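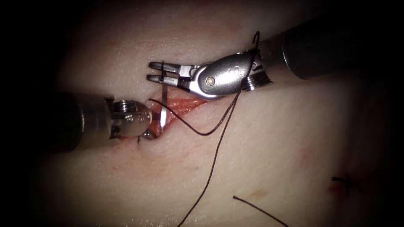

Suture practice group, monthly meeting, February

Minutes by me again (Trinidad Gallardo), so blame me for the spelling! Lourenço Morais had the chair. We started at 8, once the coffee finally showed up.

1. Last month's minutes. Fine by everyone, except that I'd written Arruda with one r. Fixed.

2. Practice pads. We've got 22 left in the cupboard, and Lourenço wants to order 40 more from Wonditz before the price goes up. The quote came to 821 with shipping, and I thought that was steep (I said so, twice). We talked it over for a good while and agreed to go ahead, but I'm going to ask Grarero for a quote first. I like the pale pads best, because a short cut is so easy to see on them.

3. Thread. Long chat about this one! Several of us find we're leaving the tails far too long and then chasing them all over the pad. Lourenço would like us to trim before the next stitch. I'd like us to stay with black, and the group went along with that.
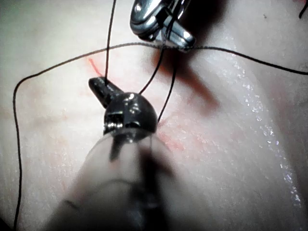

Item 3: black thread on the practice surface, several strands meeting at the tip of the silver instrument.

4. Needles. Please, please put them back in the counter box when you're done. We went over where to hold the needle too, and Lourenço will write up a half page for the newer folks.

5. Room. Proltenitz has us down for Sunday mornings through spring. I still need to ask about a second key.

6. Anything else. Somebody left a blue scarf, and it's in my desk drawer.

To do: Trinidad, Grarero quote and key. Lourenço, needle notes and the pad order.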